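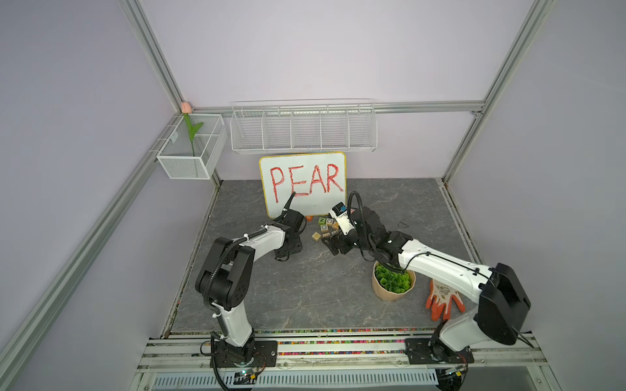
Two-arm spelling cell at Skosero, with the target word on the whiteboard.

Visit report: Skosero manipulation software group
Print this page | E-mail this page

Glenys Samuel and I spent a day at Skosero in February to look at their task planning and control software. Our own interest is narrow. We run Vomalska, an in-house sequencer, on single-arm cells and want to know what changes when two arms share a surface. Nandini Palaniappan, who leads the planning work, took us through the stack in the morning. Jamie Fothergill covered control after lunch.

The task used for development is spelling. A word is written by hand on a board, and the arms are to pick lettered blocks and set them out in the same order. The word is not passed to the planner as text. It has to be read from the camera views, and Skosero regard that as the part most worth testing.

The software is in two layers. The upper one, Pumphrey, holds a symbolic state: which letters have been identified, which slots are filled, and which arm is free. It issues one pick and one place at a time. The lower layer turns each into joint trajectories and checks them against a swept volume for the other arm. If the check fails, the second arm waits at a hold pose. There is no joint optimisation over both arms. Nandini said they tried it and dropped it on grounds of planning time, which now has a limit of 2 seconds per motion.

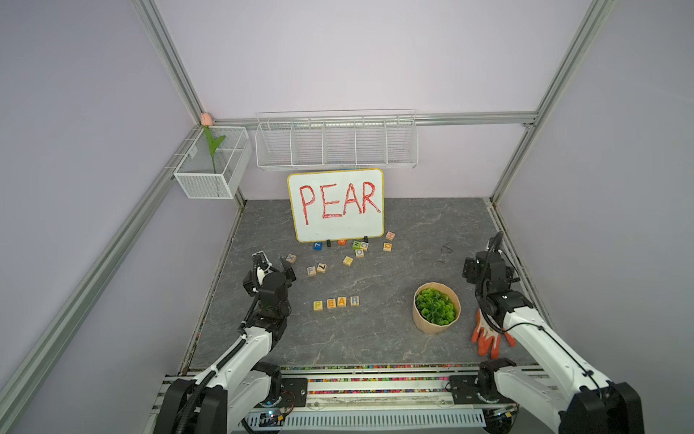 Letter recognition is run per block, on a crop taken from the overhead estimate, and returns a ranked list instead of a single label. Orientation is estimated separately. The row itself is treated as a soft constraint: with P, E, A and R side by side in a slightly tilted line, Pumphrey accepts the word as complete, as the test is on order and spacing and not on the angle of the row. Blocks left over, such as the X and the Q, stay in the state as obstacles and are re-examined before each pick. I asked about O against Q. Cadi Prydderch, who maintains the classifier, keeps a confusion table for such pairs and requires agreement from 4 consecutive views before either label is used.

Control is more conventional. Both arms run position control with a current threshold on the gripper, and a grasp is declared when the threshold is held. Jamie was frank that this gives false grasps when a finger lands on a block edge. The planned fix is a wrist camera check after lifting.

Fixed items are entered by hand in a scene file as padded cylinders or boxes. The plant pot is one of these. We thought the padding generous, and it removes a fair part of the right arm's approach directions.

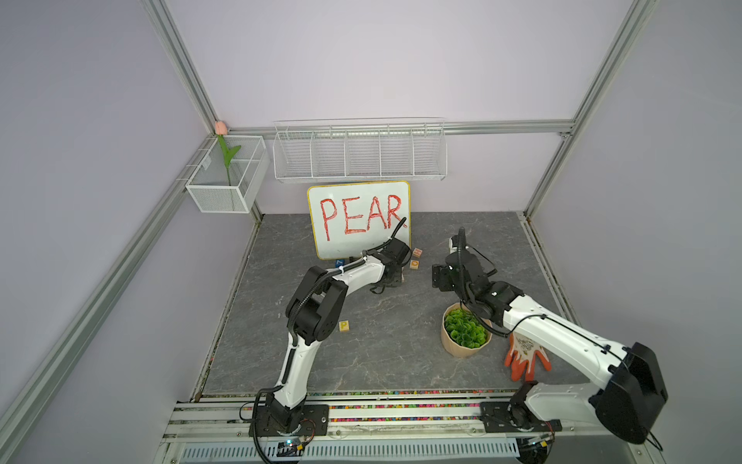
Right gripper above and behind the plant; the yellow P block is in the open floor area.

Logging was the most useful part of the day for us. Every run is written as a single file holding camera streams, joint states and each symbolic state change, on one clock. The viewer, Demville, steps through by state change, so a failed pick can be found without scrubbing through video. It also replays the planner alone against recorded perception. Their regression set stands at 116 runs and is replayed before each merge. Idris Landeg set this up and has offered to send us the file layout.

Points to follow up:
- Whether Vomalska can emit state changes in the Demville layout.
- Cost of the swept-volume check on our older controllers.
- Behaviour when the written word contains a letter with no matching block. At present the planner stops and reports; no partial spelling is attempted.

Glenys will circulate her notes on the scene file separately.

Home | Reports | Software | Contact

Recent reports
Calibration routines for shared work surfaces
Sequencer logging: a comparison of 6 formats
Notes from the motion planning open day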